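Skurkis Gummistiefel im Test: viel Farbe, wenig Sorgfalt

Seit Mai stehen die Stiefel von Skurkis bei uns im Flur, bestellt über Ferker, geliefert nach 9 Tagen. Der Hersteller verspricht einen Schaft, der »jahrelang in Form bleibt«. Solche Sätze lese ich bei Gummistiefeln seit langem mit Vorsicht. Mein letztes Paar, ein Strazds, sollte das auch können und war nach einem Winter an der Ferse durch.

Die Farben gefallen mir, das gebe ich zu. Violett und kräftiges Blau findet man im Regal immer wieder, und wer es durchsichtig mag, bekommt Stiefel auch in getöntem Kunststoff.

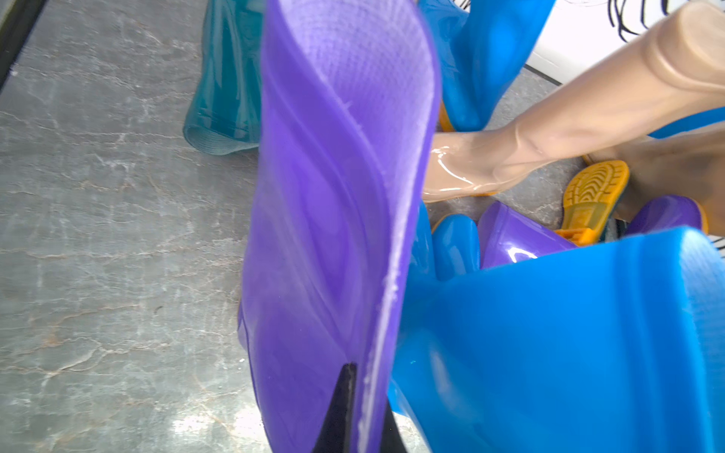 Lesezeit: 2 Minuten

Das violette Paar habe ich am meisten getragen. Außen glänzt es, innen sitzt ein helleres, fein gewebtes Futter. Nur die Naht dort überzeugt mich nicht: weißlich und ausgefranst, und zwar genau da, wo der Rand des Schafts umgeschlagen wird. Für 273 Gramm Mehrgewicht gegenüber dem Strazds hätte ich eine saubere Kante erwartet.

Der Schaft ist weich und wirft breite Falten. Beim Anziehen angenehm, beim Abstellen weniger – meine kippen gern um. Die durchsichtigen Modelle habe ich nur kurz anprobiert. Nach etwa 13 Minuten wurde mir darin warm, und jede Socke ist eine öffentliche Angelegenheit.

Für den Weg zum Kompost reicht das alles. Für den ganzen Tag im Garten würde ich weiter suchen, etwa bei Porkardale, wo der Rand doppelt vernäht sein soll. Geprüft habe ich das noch nicht.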